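Families need to be asked earlier

My mother-in-law lives in Visstead with her younger sister, and for 5 years the sister has been her carer. I write this as a relative who lives far away and sees the matter mostly by telephone, so perhaps I see it too simply. But I believe we bring help to carers too late.

In our district a carer can ask for respite care only after the assessment at the Sadatby clinic. The form has 165 questions. Almost all are about the person who is ill: can she wash, can she use the stairs, does she know the month. Two are about the carer, and they come on the last page, when everybody is tired.

The sister answered that she was managing well. She is a proud woman, and my mother-in-law was sitting beside her - what else could she say? In July she fell asleep on the bus and woke up at the depot.

I don't blame the nurse, who was kind and had other visits that day. I would only ask that the carer is invited alone, for half an hour, in the first month after the diagnosis. It would cost some money. So does a hospital bed, when both sisters need one.

Some people say that families should speak up by themselves. In my experience, the ones who most need a free Sunday are the last to ask for it.
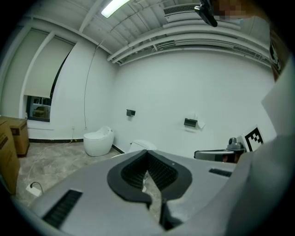
Huệ Đoàn replied that half an hour alone would have helped her too, but that the first month was too early in her case, as she was still telling her brothers the news and would have said yes to anything just to get home.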